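Search this board Advanced search Go

Melamine vs plastic vs "just use the good plates" for a holiday rental

Posted by koster_marek, July, 7:42 pm

We let out a two-bedroom place in Nomimville and I'm restocking the kitchen before the school holidays. The stoneware is down to three dinner plates and a bowl with a bite out of it. My wife wants matching white again. I want something that survives a family of five and a tiled floor. Budget is $318 and I'd like to keep some of it. What are people using?

Reply by IwonaK, 8:05 pm

White stoneware, every time. Guests paying proper money don't want to eat a steak off picnic gear. You replace a few a year and claim it.

Reply by hedvika_t, 8:19 pm

With respect to Iwona, her guests must be gentler than mine. I went to coloured plastic two summers ago and my review score hasn't moved. Kids fight over who gets which colour, but they'd fight over the white ones too, on principle.
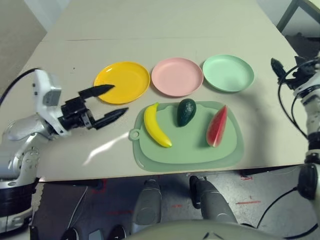 Yellow, pink and mint plates, plus the green chopping board.

The one thing I'd warn you about is knives. Plastic plates scratch if people cut hard on them, so put out a board and hope. I also keep four china plates on the top shelf for grown-ups who ask nicely.

Reply by IwonaK, 8:31 pm

Pink, though.

Reply by hedvika_t, 8:33 pm

It's a beach house, Iwona, not the embassy.

Reply by oravec_k, 9:10 pm

Check whether whatever you buy can go in the microwave. Melamine can't, and guests will do it anyway, sign or no sign. I had a laminated sign. Someone used it as a placemat.

Reply by koster_marek, 9:26 pm

Good point, hadn't thought of the microwave. Is tempered glass any chop? Saw a set at the Bilteo clearance place.

Reply by oravec_k, 9:40 pm

Tough until it isn't, then you're finding it in the grout at Christmas. I'd still take it over stoneware.

Reply by IwonaK, 9:48 pm

I've had the same glass set for years and never lost one. Sweep properly.

Reply by koster_marek, 10:02 pm

Right, leaning towards plastic for the kids and glass for everyone else. My wife has read the thread and says she's with Iwona. Will report back once I've been overruled.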